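Trays, grippers and a very happy robotics club

April 2018 · 3 min read

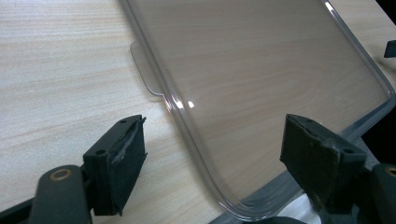 Lining up on the rim of the clear tray, worn pads and all.

I have been meaning to write up club for ages and the tray task has finally pushed me into it, because I can't stop thinking about it! We are in the thick of getting ready for the Zamora Cup in August, and this year the rules have a table-clearing round. Cups, boxes, cutlery, fine. And then a see-through plastic tray, which is brilliant and horrible in equal measure.

Our team is called Grornier (long story, bad handwriting on the entry form) and there are seven of us. We meet in the back half of the Trander workshop, and we've been collecting demonstrations with the hand-held gripper. You hold it, you do the job yourself, and the recordings go into training the arm. So far we have 3259 of them, and I'd say I did a fair chunk of those with my tongue sticking out.

The trouble with the tray is that you look straight through the middle of it and see wood. The grain just carries on, a bit greyer. What gives it away is the rim, where the light bounces off the curve, so we've all started going for the edge, one finger either side. It feels lovely when you get it lined up. There's a flat tab on the side as well, and we are having a proper argument over whether to grab that instead. I'm team rim. The tab people are wrong but very loud.

The padding on the fingers is looking rather sad now, all scuffed and fraying along the top of the left one. I quite like it. New foam is on the list, but changing it halfway through a batch makes me nervous, so we'll finish the tray set first.

Last session we tried the first trained version on the arm, which we call Vergate. It got 19 tries out of almost 60 and the whole room cheered at the first one as if we'd won the cup. I know that's not a great score! But the time before it was happily closing on thin air, so I went home grinning.

Next up is more trays at odd angles, then the same again with the blinds down. If you've had any luck with clear plastic, please tell me how you lit it.

4 comments · 11 shares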